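Shot bowls (wiki entry, started by Mahfuz Wijesinghe)

Briva is a short-format version of lawn bowls, and I've been playing it long enough that I was asked to write the entry for it. You play on half a rink, two bowls each, and a game goes to 20 ends or until somebody is too far behind to catch up. I love it! It's quicker than the full game and a lot kinder on the knees.

The rules came out of Prulari, where Dilani Bhattacharjee drew them up one July when the greens were too soggy for pennants (she still has the original page, tea stains and all). The jack has to stop past the centre line. If it doesn't, the other side gets to roll it, and that one rule starts more arguments than everything else put together.

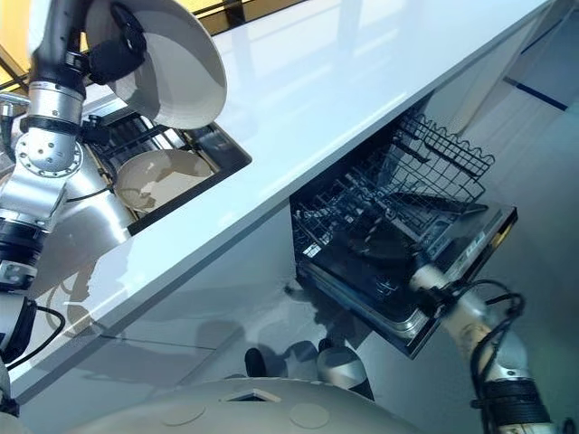 A white bowl in the sink and a white plate held above it.

The main event is the Howlader Cup, which drew 80 players in its first season and 151 at its biggest. Aníbal Tamayo has won it more than anyone, mostly with a slow, wide backhand that I've tried to copy and can't. Nimal Kanagaratnam holds the record score, 106 shots across the whole tournament, and he did it with a set of bowls he'd borrowed from the clubhouse.

Colour matters too. Each side sticks to one colour so you can tell at a glance who's holding shot, though on a grey afternoon the dark blue and the black look the same to me. Cinero plays a variation with three bowls each and no dead ends. I've only had one go at it and lost badly, so someone else had better write that section.

Contact the editors | © Prulari Bowls Wiki | Back to top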